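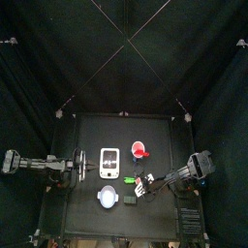 Black tabletop inside the dark enclosure, arms at left and right.

Ekitz root respiration study: progress report to Pelletier
Tuesday, August 7, 2018

Oxygen uptake has been measured in 1400 barley root segments, 69 of them excluded for damaged tips. Uptake fell steeply below 18 °C in both cultivars. Leaf respiration in the dark is next – the Pinitz chamber still leaks at the lower seal and a new gasket is on order. Spending to date is $2369, mostly reagents. We ask that the seed allowance be carried over to February.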